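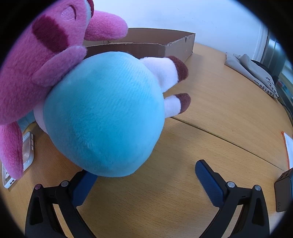
The Jotlow is a hand-held gripper you can build in a home shop, and we love this thing! Squeeze the handle and two fingers close. The dark blue textured pads go on last - one of them is up against a light blue plush toy there. The kit has 12 pivots.

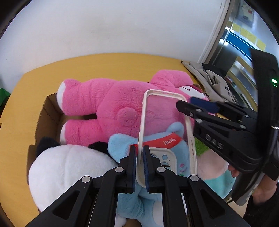 Posted by the Todville workshop, 5 July 2019

Build 2 and you can work a pair. A clear phone case with a cream rim is a great thing to practice on.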